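Handout 4: Sorting small accessories

The Rolent guide says one tub per household will do. I doubt it – hair things tangle. 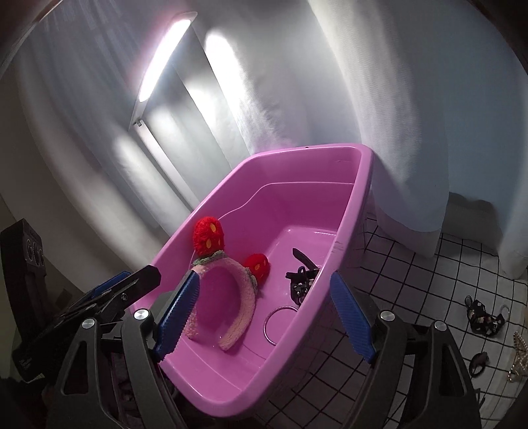
Fig. 1. Plush headband and smaller items in a pink tub.

Spread everything on a gridded sheet first. Rolent claims this saves time, but gives no evidence. Keep rings away from elastic.
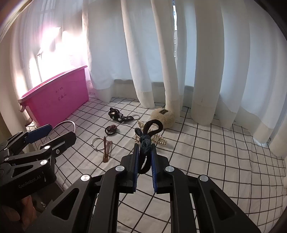
Bulky pieces

A padded headband takes up more room than it deserves.

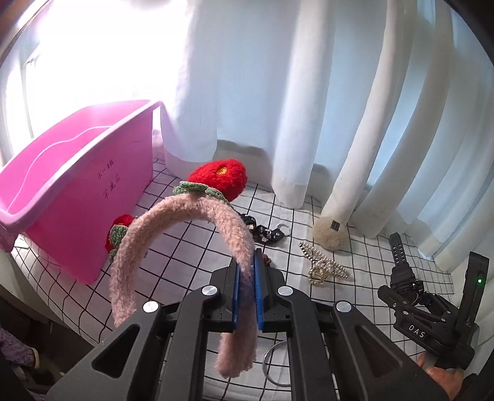
Squashing it flat is the usual advice, and I remain unconvinced. Put it in last, on top.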